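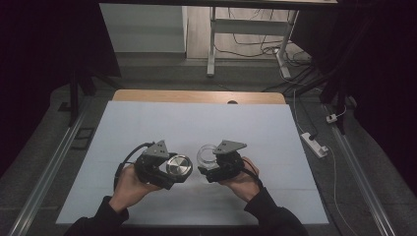 Hand-held grippers keep losing glass and shiny metal, what are we doing wrong?

Posted by foamboard_fan on Sunday, January 11, 2026
Viewed 1654 times

Hi all! I help out with the after-school robotics club at Laing, and our project this year is teaching a two-armed robot to handle kitchen bits. We record the demonstrations ourselves with a pair of hand-held grippers (one in each hand, you get used to it), and we want 100 good ones before the Sosport showcase in March. Boxes and sponges were easy. Then we moved on to a round metal piece and a clear glass one with a ring handle, and now every other take ends with something sliding or twisting in the fingers.

The fingers are printed and the pads have had a lot of use. One of the pads has a wavy ridge across it and a little tab poking out at the corner. Is that enough to spoil a grip, or is it just us being clumsy? We've got four students taking turns, and they all squeeze differently.

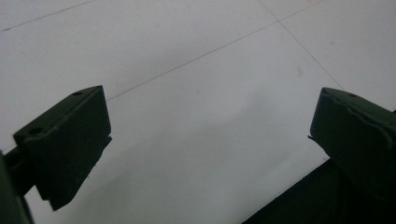
2 replies

gearsandgravy

I'd start with the pads. Anything raised on the face means you're only touching along the ridge, and polished metal will spin on that quite happily. We ran the Kaketti beginners' league with fingers like those and ended up re-covering them before every practice – dull job but it cured most of it. Wipe them first, dust is nearly as bad.

For round things, go for opposite sides of the rim, close slowly and wait a second before you lift. Get all four students to copy the same squeeze too, because your robot is going to learn from every one of them!

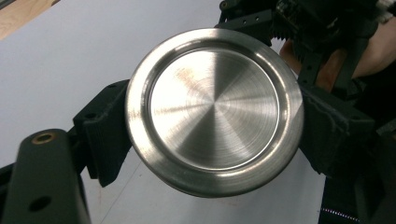
Gripping the metal piece by its rim, a finger on either side.

tinpot_tuesday

Just buy softer pads. The Wirnano kit came with some and ours were fine. Can't remember which size though, sorry.

Comments

foamboard_fan: Thanks both, new covers are on the list for next session. The glass worries me more than the metal, as I can hardly make out the sides against a white table. The base is easier with that dotty pattern on it.

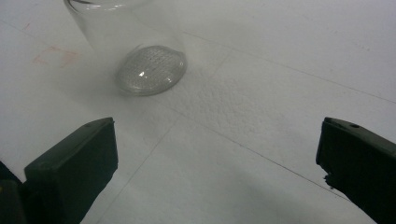 Should we throw away the takes where the glass slips?

Keep them in a separate folder and leave them out of the first round of training. If somebody saves the grip halfway through and finishes the job, that take can be handy later on, so label it properly while you still remember what happened.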